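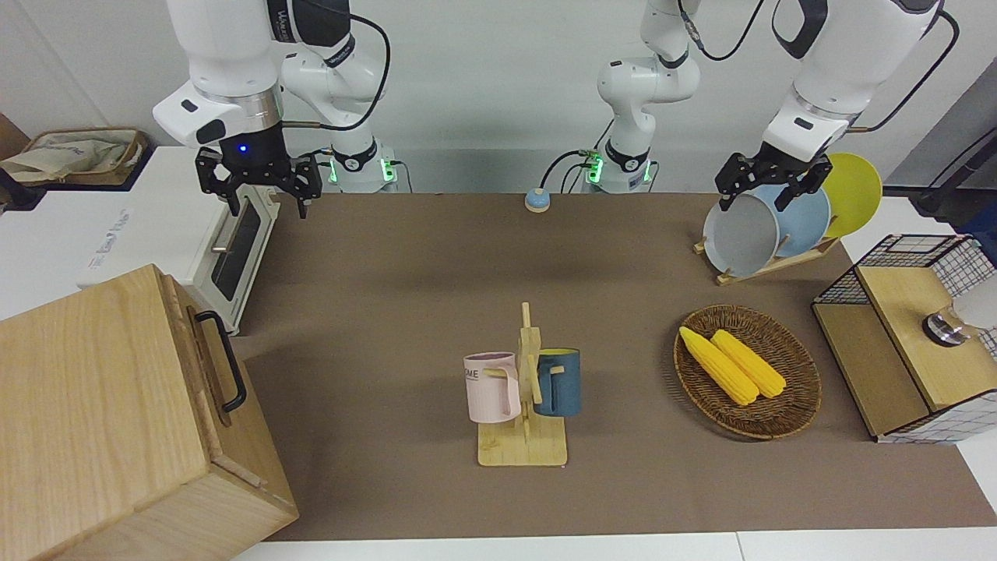
*Fig. 1. A set of plates on a work surface.*

## Unit 3: Drying and storing glazed tableware

Glazed ware is sold as non-porous, but only the glaze is. Most plates have an unglazed foot ring, where the body of the clay is exposed. Water enters there during washing and leaves slowly.

### 3.1 Water uptake

Uptake is measured by weighing a dry plate, soaking it, wiping it and weighing it again:

uptake (%) = (wet mass − dry mass) / dry mass × 100

Earthenware takes up far more water than stoneware, and porcelain takes up very little. The method assumes that the plate was fully dry at the start. If it was not, the result is too low.

In the Sistotstead exercise, students soaked an earthenware side plate with a dry mass of 235 g for 60 minutes. Its mass rose by 17 g, an uptake of 7.2%. Repeat the sum before the practical and keep one decimal place.

### 3.2 Stacking

When plates are stacked, each foot ring rests on the face of the plate below. Two effects follow:

- Moist air is held in the gap, and drying slows.
- The ring, if left rough, scratches the glaze whenever a plate is slid out sideways.

Lift plates from a stack; do not slide them. Plates of different diameters should be stacked with the largest at the bottom. Felt or paper discs reduce scratching but hold water, and are used only with dry ware.

### 3.3 Crazing

Crazing is a network of fine cracks in the glaze. It appears when the glaze shrinks more than the body on cooling, or later, when a porous body takes up moisture and swells. Delayed crazing is common in old earthenware. Crazed plates stain and should be kept apart from sound ones.

### Reading and preparation

- Dikska handbook, p. 37 (foot rings and finishing)
- Arnaud data sheet on earthenware bodies
- Notes from the September session on glaze fit

Bring a calculator and a dry cloth to the practical. Uptake tables are handed in at the end of the session.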